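How to move a sourdough starter to a new house (and have it speak to you afterwards)

Posted January 2022 in Kitchen, Moving

I have moved house with a sourdough starter four times. Twice it travelled well, once it travelled all over the passenger footwell, and once I left it on a draining board in Zistport and had to ring the new tenants. They were very nice about it and had already thrown it away.

What follows is the method I use now. It assumes you have a healthy starter, a week's notice and a car or a train seat. If you have two hours' notice, skip to the part on drying and hope you did it earlier.

What you need

A clean jar with a lid that screws on properly
A second jar, smaller, for the spare
Strong white flour
Baking paper
A freezer bag
A rubber band
A pen that writes on glass, or a label if you are tidy

A week before: make the insurance copy

Feed the starter as you normally would and wait until it has risen and gone bubbly. Take a large spoonful and spread it over a sheet of baking paper as thinly as you can manage. Thin means thin. You should be able to see the paper through it in places. Mine used to come out like floor tiles and took three days to dry, by which time a corner had turned a colour I didn't care for.

Leave the sheet somewhere airy, out of the sun and away from cats. When it lifts off in brittle flakes, crumble it into the freezer bag, squeeze out the air and write the word STARTER on it in large letters. Latrice Abernathy, who taught me to do this, lost a year's supply to a helpful brother-in-law who took it for fish food. The fish were fine.

Dried flakes will keep for months in a cupboard. Post half to someone you trust. If everything else on this page goes wrong, you crumble a spoonful into lukewarm water, add flour, and feed it daily for the best part of a week until it remembers what it was.

Three days before: thicken it up

A runny starter is a happy starter, and also one that will leave the jar at the first roundabout. For travel you want it stiff. Take 50 grams of starter, throw the rest into pancakes, and add the same weight of water and double the weight of flour. It will look like something you'd use to fix a gutter. Knead it into a ball with your hands if the spoon gives up.

A stiff starter works slowly, makes less fuss and puts up with being ignored. Give it one feed like this, let it puff up a little at room temperature, then put it in the fridge.

The night before: jar and lid

Use a jar at least three times the size of the starter. Screw the lid down and then back it off by a quarter turn. This is the step people leave out, and it is the step that explains the footwell. Gas has to go somewhere. In a jar with a sealed lid on a warm back seat, it goes everywhere.

If you don't trust the lid, stretch a piece of cloth over the top, hold it with the rubber band and stand the whole lot in a saucepan. The saucepan was going to the new house anyway.

Mark the level on the outside of the jar with the pen. You'll want to know later whether it has done anything, and after a day of carrying boxes your memory won't be up to it.

On the day: where it travels

With you. It does not go in the van. Vans get parked in the sun, or in the snow, or in front of the wrong house in another town while the driver has his lunch. The removal firm we used last time, Zakharchenko, had a printed list of things they would not carry, and between "paint" and "reptiles" someone had added "live yeast" in biro. I didn't ask. I recognised the tone.

A cool bag with one ice pack is plenty for a day's drive. Wrap the ice pack in a tea towel so it isn't pressed against the glass. In winter you can skip the ice and simply keep the jar away from the heater. On a train, keep it on your lap or between your feet, and accept that anyone who asks what is in the jar will either be bored or will talk to you until you arrive.

The first evening

Put it in the fridge, or on a cold windowsill if the fridge is still on its side in the hall. Then leave it alone. It does not need feeding tonight. You do. Have chips.

Waking it up

The next day, or the one after that if you can't find the scales, take out a spoonful of the stiff starter and stir it into equal weights of flour and water. Leave it at room temperature. It should show a few bubbles by evening and be rising properly after two or three feeds.

It may well sulk. The water will be different, and the kitchen will be warmer or colder than the last one. Ours went from a kitchen that faced south to one that faced a wall, and it took a fortnight before the bread stopped coming out like a doorstop. Nothing was wrong with it. I kept feeding it at the old times, when in the colder room it wanted twice as long. Watch the mark on the jar and ignore the clock.

If your new tap water smells strongly of swimming baths, stand a jug of it on the side overnight before you use it.

When to worry

Grey liquid on top is only hunger. Pour it off or stir it in. A smell of nail varnish is also hunger, with more feeling behind it. Pink or orange streaks, or anything with fur, mean the bin, jar contents and all, and out come the flakes you dried a week before the move and have been feeling smug about since.

The first loaf

Don't bake anything important with it for the first week, and don't bake anything at all until you know what the new oven does. Ours claims to be at 220 and is lying. Try a flatbread in a dry frying pan: it's quick, and a bad one can be eaten standing up with butter before anybody else comes in.

Blandine Renaud wrote to ask whether the same method works for a rye starter. It does, though rye sets harder, so go a little easier on the flour when you stiffen it, and soak the jar straight after you empty it. I mean straight after. I have a jar from the last move that I now use as a paperweight. 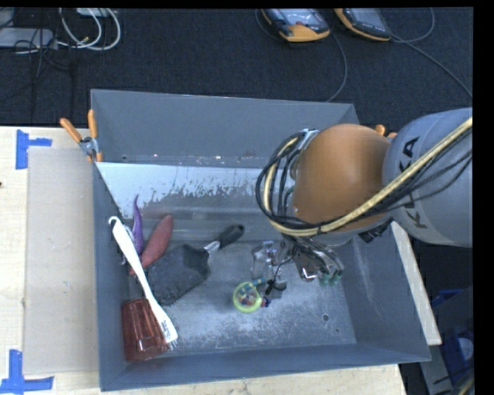 One more thing about jars. Take the spare one as well, even if it's empty, and pack it where you can reach it. The new kitchen won't have one, the box marked KITCHEN will turn out to hold curtains, and you'll be feeding your starter in a mug with a saucer on top, as I did for nine days. It rose perfectly well, but someone did put milk in it.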